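Speaker notes: Motion planning around articulated objects
Plelstead Automation Forum, March 27, 2023

Slide 1. Opening
Welcome delegates and acknowledge the organizers. State the scope at once: this talk concerns planning software. Hardware questions may be held for the Nartey session after the break.

Slide 2. Why doors are difficult
A planner that treats the world as fixed will fail when a door moves. The collision model must change while the arm is in motion. Our earlier release rebuilt the whole model at each step, and operators at the Viltthorpe site reported long pauses.

Slide 3. The Collura planning layer
Collura stores each hinged part as a joint with its own limits. Only the affected region is recalculated. Pause here and advance the diagram twice.

Slide 4. Trial results
The team ran 259 planning requests across 17 table layouts. Replanning took up to 30 milliseconds. Five requests returned no path, all with the door lowered. Do not read out the table; it is in the handout.

Slide 5. Clutter and the lowered door
Allow a full minute. A toaster oven door folded flat takes up table space that both arms would otherwise use, and the glass is hard for depth sensing to register.

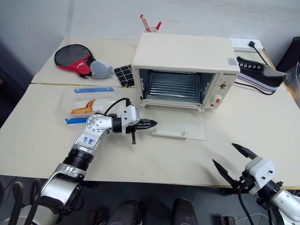

The planner therefore takes the door's position from the joint model and gives the depth reading less weight. Soft items such as plush toys are given a wider margin than rigid ones. Explain that the margin is set in the configuration file and may be adjusted by the operator.

Slide 6. Next release
Two-arm scheduling is planned for May. Licensing terms remain under review and should not be discussed from the podium. Refer inquiries to the Plelstead office, then open the floor to questions.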